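Container Swap Returns to Brorthorpe Hall on Wednesday

The Brorthorpe container swap will be held again this Wednesday in the lower hall, with doors opening at 3 p.m. Residents can bring plastic food containers they no longer use and take home ones they need. There is no charge.

The swap began as a shelf in the hall kitchen where people left lids that had lost their tubs. It now fills the lower hall twice a year. At the last one, 3122 pieces were handed in and 800 were left over at closing time. Most of the leftovers were lids.

Bijan Khosravi, who runs the swap, said the rules are mostly the same as before. Containers should be washed and dried at home. Anything cracked, melted or sticky goes back with the person who brought it. Glass is not accepted this time, after a box of jars broke on the stairs in May.

Small wire racks will be used on the sorting tables again. Khosravi said a rack with two levels keeps the square tubs off the tabletop and leaves space in front for bowls and for pieces that still need a match.

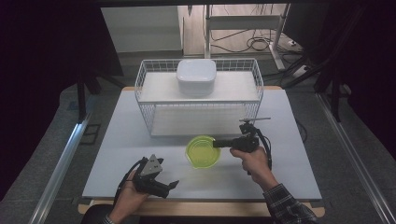
Do containers have to come with their lids? A tub or a lid can be handed in alone, and it will go to the matching table, where visitors can try it against other loose pieces before they leave.

Matching takes up most of the afternoon. Round lids are sorted by width and square ones by the shape of the corner, which differs from one maker to the next even when the size is the same. Two square tubs can look alike on a shelf and still need different lids. Visitors who are looking for a lid should bring the tub along, as a measurement written on paper is usually not enough.

Color is a poor guide, according to the notes handed out at the door. Many people replace a lost lid with whatever fits, and sets get mixed over the years. The notes suggest sorting by shape first, then by size, and leaving color for last.

The same notes have a short section on kitchen cabinets. They recommend taking everything out at once, pairing each container with a lid on the table, and putting back only the pairs. Shallow tubs can go on the upper level of a rack and taller ones below, with lids standing on edge in a bowl or a box beside them.
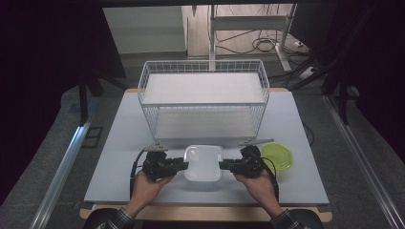

Noh wrote in the hall's comment book after the last swap that she had kept a drawer of lids for years and found only four that fit anything she owned. She asked for a longer table for the square ones, and there will be one on Wednesday.

The hall will also have a checking table, where each piece is looked over before it goes out for swapping. Frosted and cloudy plastic is fine as long as the piece is sound. Rims get the closest look, as a bent or split rim will keep a lid from closing. Tubs should be tipped toward the light so the corners inside can be seen, which is where old food tends to stay after a quick wash.

Visitors may take as many as they like during the last hour. Before that, the limit is ten pieces per household. Bags are not provided.

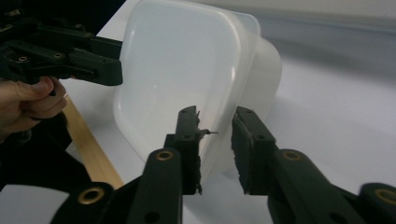

Gulow would like the limit dropped altogether, and said in a letter to the hall that people who arrive early with a full box should be able to leave with one. Khosravi said the limit will stay for now and can be looked at again after this swap.

Leftover pieces will go to the Grinine store room, which has shelf space for 400. The rest will be offered to local schools for paint, beads and seeds.

The lower hall is reached by the side entrance. Parking is on the street only, and the ramp is open. Drop-offs end at 6 p.m. and the swap closes at 7 p.m. People who can help fold tables afterward are asked to stay until 7:30.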